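I have a new favourite evening of the week and it involves moving fruit. Our robotics club has finally got going on the two-handed arm project, and I came home last night so full of it that I talked through the whole of dinner (sorry, Nhung!).

The task we picked is called Fruit Bowl, though it's really a basket. One person drives the arms, one person keeps the log, and after each go we swap. We want 90 clean runs before the Zendimham student meet, and as of this week we have 73. So close!
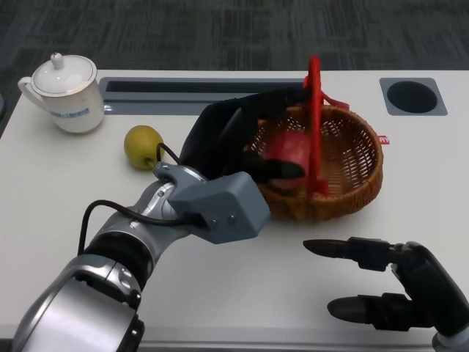
The left hand on the apple, October 2024

I love the left hand. It took me ages to stop squeezing too early, and Vy kept telling me to slow down, get the fingers round the fruit first and only then close. She was right, and now I mutter it to myself every single time. Pears are a different matter. They're lopsided and they roll off in a direction of their own, and I can't tell you how happy I was the first time I got one to behave.

We had a long chat about whether the robot should learn from our wobbly runs as well as the tidy ones. I say yes, keep some wobbles! Otherwise how will it know what to do when a finger lands slightly off?

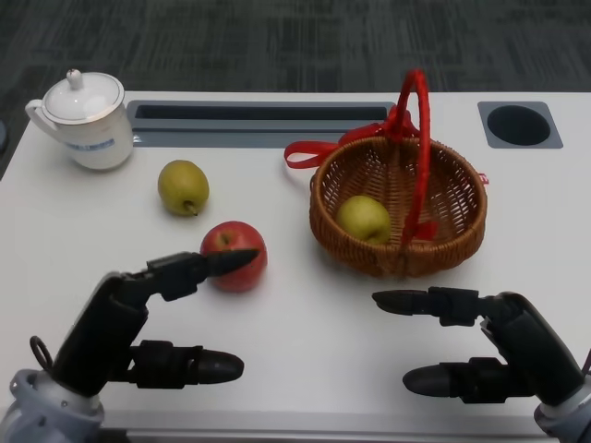
Oddur thinks I'm wrong about the wobbles, and wrote underneath my log entry that we should get the tidy runs learned properly first, then add the messy ones two at a time and see what changes.

Fair enough, I'd like to try it both ways. I've got the driving seat first next time and I've already asked for pears.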